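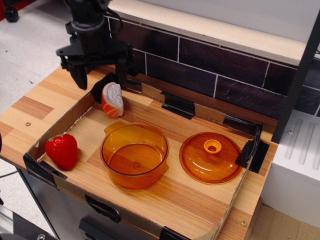 So I did jury service in July, and now that it's all over I can say a bit about what it was like (though not what we said in the jury room, which you're never allowed to repeat, so please stop asking me, Mum).

The letter had been under a pizza menu for ages before I opened it. My first thought was that I'd get out of it. My second was that my friend Mohit Ahuja did his two years ago and still goes on about how good the court canteen was. I can report that the canteen has gone. There's a vending machine now, and it ate my pound on the first morning.

Most of jury service is waiting. You sit in a big room with 113 other people - they read the whole list out, so I know - and everyone has brought a book and everyone is looking at their phone. I finally got called on the second afternoon, and walked into the courtroom convinced I was going to trip over.

Our case was a burglary. Someone had got into a lock-up in Dralesdale and gone off with tools and 2 bikes, and the whole thing came down to who had been driving a van at five in the morning. That doesn't sound like much, I know! But when the man who owned the tools stood up and talked about having to ring his customers and cancel, you could feel the room go quiet. I'd been a bit sniffy about it being "only" a burglary up to then.

The barristers were nothing like the ones on telly. No shouting, hardly any pacing about. One of them spent most of a morning on a petrol receipt, and the judge had to ask him twice to speak up. I filled half a notepad and when I looked back at it later I'd mostly written down times and drawn boxes round them.

We found him guilty on one count and not guilty on the other. I walked to the bus afterwards feeling very odd, and didn't want to talk to anyone, so I sat upstairs at the front like a ten-year-old.

If your letter comes, take a cushion and proper sandwiches, and keep every bus ticket for the expenses form. Mine still hasn't been paid. King-fai Pan at work says his took until Christmas, so I'm not holding my breath.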